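**1/** A thread on buying bread in this town, for anyone who moved here over the summer and has been getting it at the supermarket. I'm not judging you. I did it for a year. The bread was fine and it came with a twist tie.

**2/** Start with Foroser, on the corner by the tire shop. Foroser opens at six and runs out of anything with cheese by eight. The sign on the door says closing time is four. What the sign means is that the lights go off at four. The bread has been gone since lunch and you are being allowed to look at the shelves.

**3/** The line at Foroser is not a line. People stand wherever they like and remember who was there before them. When you walk in, ask "who's last?" Somebody's chin will move. You are now after that chin. Do not lose track of it.

**4/** Dardo Godoy runs the counter on weekdays. He will ask if you want it sliced. If it's a rye and still warm he will ask again, more slowly, so you have time to hear what you said. I have seen grown men take back a yes.

**5/** Then there's Brekel, which has the nice lettering and the one bench. Brekel does a sourdough for twelve dollars. I have eaten it. I would describe it as sourdough. My brother-in-law says you can taste the three days, and he may be right, I was mostly tasting the twelve dollars.

**6/** In fairness to Brekel: the seeded rolls are very good, and they sell them singly, so you can go in for one roll like a person in a French movie. They also take cards. Foroser takes cards the way my aunt takes advice.

**7/** A word about mixed bags. If you're buying for a household, don't get five of the same thing. Get five different things and let everybody fight over the one with the topping. It keeps the conversation going through breakfast, which in our house it otherwise would not. 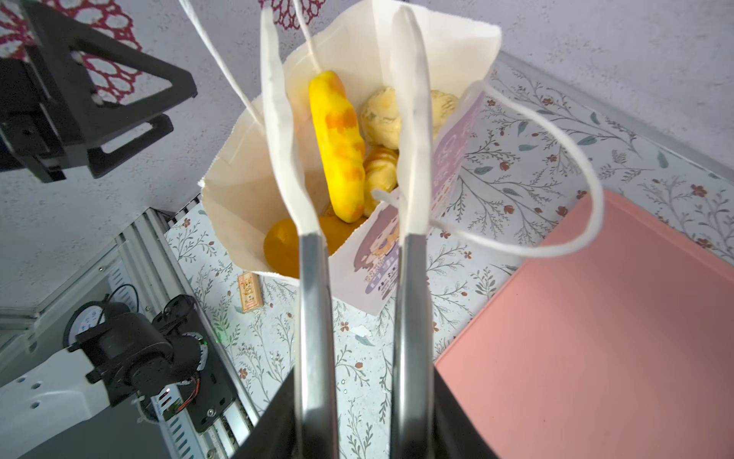 **8/** On bags generally. Paper is right for the trip home and for the rest of that day. After that the crust has gone to leather and you need a cloth, a bread box, or lower standards. Plastic gives you a soft crust by evening and a science project by Tuesday. The fridge is the worst of all of them. I will be taking no replies on the fridge.

**9/** You can freeze it, though. Slice first, freeze flat, toast straight from the freezer. I resisted this for years on the grounds that it was cheating. Then I had a kid who eats toast at 5:40 in the morning and the grounds collapsed.

**10/** Jitaru is out past the bridge and most people only go for the holidays. Go on a regular day. They do a braided loaf with walnuts that weighs what a shoe weighs, and a potato bread that keeps longer than anything else you can buy here. It's the number 87 bus, second stop after the water tower. The driver knows. You can smell which passengers are coming back.

**11/** Horațiu Tudose bakes at Jitaru and has opinions about butter on the potato bread (against). I brought this up with him once and we talked until his timer went off. I still butter it. I now do so with the blinds down.

**12/** Somebody is going to bring up Zukumum, so I'll get there first. Yes, they deliver. Yes, there's an app. I ordered two baguettes and got a message that my baguettes were "on their journey." They were on their journey for 134 minutes. The bakery is nine blocks from my house. I could have crawled.

**13/** The baguettes arrived in good spirits but had plainly been through something. I gave it four stars, as I'm a coward and the app shows them your name.

**14/** Day-old bread: ask. All of these places have it and none of them put it out front. At Foroser it's under the counter on the left, half price, and you have to say "yesterday's" with a bit of confidence or Dardo will pretend he's never heard of the concept of time.

**15/** What to do with it: bread pudding, croutons, French toast, or breadcrumbs you keep in a jar and feel proud of and never open. I have a jar like that. It has moved apartments with me.

**16/** My own order, as a few of you asked: one rye, unsliced. Two seeded rolls if I'm passing Brekel. Something sweet that I tell the family was all they had left. It is eaten in the car.

**17/** Jitaru starts the walnut braid for the holidays in November and you do have to call ahead for those. They write your name in a school notebook. Spell it for them, then spell it again. Last year I picked up a loaf for "Marvin." I am not Marvin. Marvin, if you're out there, it was excellent.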